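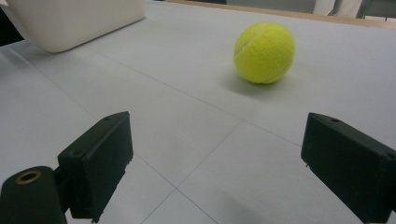

Teaching a robot to pick up a tennis ball: a thread (1/13)

I've spent most of December with a gripper in my hand, squeezing things for science, and I am having the best time. A few of you asked what the job involves, so here goes.

2/13
The short version: we want the arm in our workshop to pick things up. We could write out every movement in code. Or a person can do the job by hand with a copy of the robot's gripper, record it, and let the software learn from that. I'm the person!

3/13
You hold the handle, you reach, you close the fingers, you lift, you put it down. One go is one demo. Then you do it again from a slightly different spot. Then again. My target for the ball is 900 demos and I'm well past the halfway mark.

4/13
My first 18 went straight in the bin. I was flicking my wrist on the way in, the way you would if you were just grabbing a ball off a table. Lovely and natural for me, useless for an arm that can't flick. Obsa Kassa watched the playback with me and was very kind about it.

5/13
Things that helped: slow down before you get there, line up the pads with the middle of the ball, close, wait a beat, lift. I say "and close" out loud every single time. Can't stop now. I did it with the kettle lid this morning.

6/13
Why a tennis ball? It's round, it's soft, it rolls off if you nudge it, and there's no handle to aim for. You have to get a pad on each side and squeeze. Fuzz is nice too, plenty of grip compared with the plastic eggs we did before (the eggs were awful, they shot out like soap).

7/13 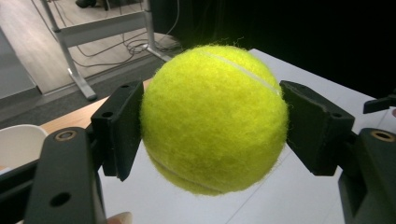 A pad on each side and a good view of the seam. Very fond of this one.

8/13
Someone asked how hard you squeeze. Less than you'd think! If the ball goes visibly squashed I've overdone it. Shewit Beyene has a much lighter touch than me and her demos look gorgeous played back, all smooth curves. Mine look like a bus pulling into a stop.

9/13
We also tried remote control, where you sit with a controller and drive the real arm. Great fun, and you feel like you're working a crane at the fair. But it took me ages per go, and I kept overshooting. By hand I can do 10 in the time it takes to drive the arm through one or two. Desta Bogale is far better at it and would like that noted.

10/13
Best bit so far: we trained on an early batch and let the arm have a try. It came down, stopped just above the ball, waited a beat, closed. THE WAIT. That's my wait! I made a noise you could hear at the other end of the building.

11/13
It then dropped the ball and it rolled under a cupboard, so there's work to do. It's weakest when the ball is close to the edge of the table, and that's on me, I'd hardly done any there. Edges all next week.

12/13
To the person who asked if it gets boring: a bit, by mid-afternoon. I do ten minutes of something else, then go back. Podcasts don't work for me, I lose the rhythm. Music does. Anything with a steady beat and no shouting.

13/13
After the ball it's cups, then cloths, which fold differently every time and frighten me slightly. The plan for the whole set is 4000 demos across everyone. Ask me things if you like, I'm on a tea break and very happy to go on about this. And if anyone has a trick for keeping your forearm from aching, please send it over!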